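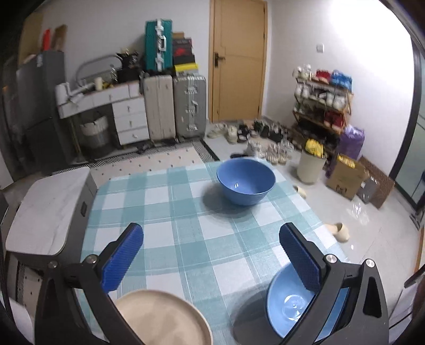
Gripper Trials Belong in the Home

The case for testing grippers on ordinary household goods is stronger than our field has allowed. Published comparisons still lean on machined blocks and standard cylinders, set out under even light on a plain bench. Such trials are easy to repeat. They say little about whether a gripper can lift a plate that lies flat on a tablecloth.

The Durnton working group, of which I am a member, compared 2 hand-held grippers over 84 sessions, the Nonent and the Bulter. On blocks the two could hardly be told apart. On crockery they parted at once. A shallow rim leaves little room for a fingertip, and cloth moves when it is pushed. A pad that holds a cube well may slide along a glazed edge, and no figure for grip force will warn the buyer of it.
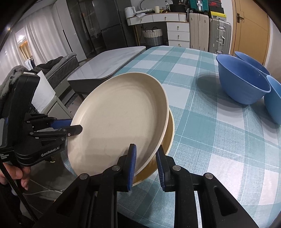 Plates that rest on one another are harder again, and they deserve a place in any serious trial. The operator must decide how far to tilt the upper plate before lifting, and whether a second gripper should steady it. These choices are part of the result and should be recorded with it.

My colleague Chrysanthi Sarantis objects that homes differ too much for fair comparison. The objection has weight. Her own proposal - a fixed set of 40 household items, used in whatever rooms are to hand - would meet most of it, and the group will consider it in August. I would add only that failed grasps should be published in full, with the same care as the successful ones.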